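Friday, late afternoon, Ledville shop

Parts box from Huler finally came in, and I am so happy with it! Five sticks of memory, 3 coolers and a bag of the short screws we keep running out of. Everything is on the shelf under the Flovo sign. Spent the rest of the day on tower 224, my favorite kind of job, a full teardown and rebuild with plenty of elbow room inside.

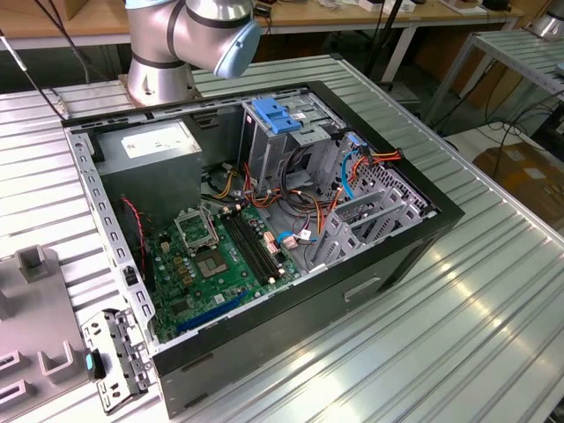
Rebuild order for 224 is board first, wiring second, drives last. I want to try the Yüksel routing sheet on this one (it worked great on the last batch). With the CPU socket open and both black RAM slots empty, there's lots of room to get at the board, but that bundle running from the power supply over to the drive cage has to be tied back before anything else goes in. Zip ties, the thin ones. Blue drive latch stays on the cage!

To do: thermal paste, 8 mm standoffs, label for the lid.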